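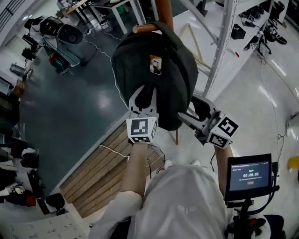 How much does it cost to build a hand-held gripper in a shared workshop? Saskia Lowther spent £300 on hers, spread over one winter, with the printer time charged to her ordinary membership.

Lowther rents a bench at Nollmont, a members' workshop on the edge of Pollberg. Her gripper has two printed fingers, a handle, a bracket and a small screen. It has no motors. The person holding it does the work of an arm, and the recordings are used later to teach a real one how to pick things up.

The fingers went through several versions. The first pair was solid and weighed too much at the tip, so the jaws sagged when the handle was held level. Cutting a window in the jaw brought one finger down to 35 grams. It also let the plastic flex a little, which helped with cloth and did no harm with boxes.

Each finger carries a white cube printed with black square patterns. Software finds the patterns in the video and works out the gap between the jaws. Lowther tried flat tags first, and lost them whenever the wrist turned. A cube generally keeps at least one face towards the lens. The faces must be matt. Her early prints were glossy and vanished under the ceiling lights.

The timer on the screen was a late addition. Before it was fitted, she would finish a run and find that recording had never started. Of the first 143 runs, she kept fewer than half.

Bags are the hardest subject. A backpack on a peg swings when touched, its lower body folds under pressure, and the loop at the top stays caught unless the whole bag is lifted before it is pulled away. Lowther's method is to get one finger beneath the load, close slowly, raise, then draw back along the line of the peg. Pulling first tends to drag the stand over.

The bracket is the part she would change. It puts the screen to the right of the handle, and the weight twists the wrist during long sessions. The complete rig comes to just over 700 grams. A revised bracket, drawn but not yet printed, moves the screen inwards and gives the cables a clip of their own.

Anport, the next workshop along the line, has asked for the files. She plans to send them in August, once the new bracket has been tested and the screw sizes have been written down.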